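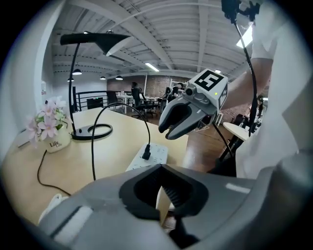

A reader on the Astgate forum asked whether a slots game has to be certified again every time it goes onto a new casino site, or whether the studio's original certificate covers it. In most cases the game certificate carries over and the integration does not. The steps below cover the integration part, using a Pullo game server and a Festitz casino platform.

Home | Guides | Game Integration | Payments | Glossary | Contact

Before you start

You need the game build exactly as it was certified, with its file checksums, and a staging account on the casino platform. Do not rebuild the game to change a logo or a language file. A changed checksum can mean a new lab submission.

Step 1. Register the game

In the platform's back office, open the game catalog and add a new entry. Enter the game code in lowercase. Choose the return-to-player version the operator has licensed. Many slots ship with two versions, and the wrong one will still load and play normally, so check the code against the certificate.

Step 2. Connect the wallet

The game server holds no player balance. It sends a debit call when the player spins and a credit call when the round pays. Set the wallet URL and the shared key on the Pullo side, then send a balance request. If the reply is in whole dollars and the game expects cents, fix the currency setting now – it is harder to trace later.

Step 3. Handle timeouts

Set the wallet timeout to 800 milliseconds for staging. When a debit call times out, the game server must send a rollback with the same transaction ID. The wallet must accept that rollback even if it never received the debit. Test both cases. Also send the same credit twice and confirm that the balance moves once.

Step 4. Test unfinished rounds

Start a free spins feature and close the browser partway through. Log in again from a different device. The game should resume at the next spin with the same bet and the same running total. Sembiring titles store this state on the game server. Some older games store it in the session, and these lose it at logout.

Step 5. Check the reports

Play a short run of rounds and export the game log from both systems. Match them by round ID. Totals alone are not enough, as a missing debit and a missing credit can cancel out. Time stamps should be in UTC on both sides.

Step 6. Go live

Switch the keys to production and open the game to internal accounts first. Leave the lobby tile hidden until a real-money round has been settled and appears in the operator's daily report – then turn the tile on.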